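FOR IMMEDIATE RELEASE
08/01/2025

Drerkberg opens its first dish-care workshop in Akley

Hi everyone, Marek Štěpánek here from Drerkberg! I usually leave these announcements to people who can spell, but I wanted to write this one myself, so bear with me.

We're opening a workshop in Akley, and it's all about looking after the everyday stuff in your kitchen (plates, pans, counters, that one tray you've given up on). I've been cleaning other people's kitchens for a good part of my life and I still get asked the same things every week. Can I use vinegar on steel? Why is my table sticky? Well, come and find out!

The room is 2,125 square feet, right behind the old Rana bakery, and we've been working on it since April. Each class takes 9 people, so everybody gets a spot at the table and a turn at everything.

A clear plastic spray bottle and a round stainless steel plate, both at a pale cream tabletop. 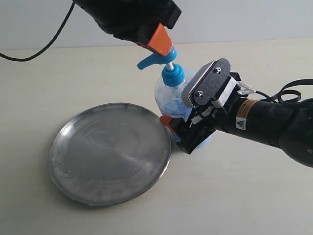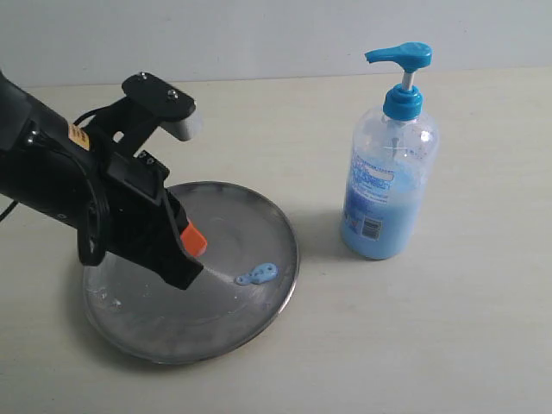
Classes run two hours and you don't need to bring anything except an apron. If you have a pan that's driving you crazy, bring that too, I love a challenge. We'll go over soap, water, soft cloths and when to just let something soak overnight, plus a bit on storing things so they don't scratch each other to pieces.

More than 300 of you have already put your names on the list, which made my whole month. Thank you! Sign-ups for the evening classes open next, and anyone with a Zornon library card gets in free for the first one.

For press visits or questions, write to the Drerkberg office in Akley and ask for Marek. Parking is on the bakery side, and please don't block the delivery door.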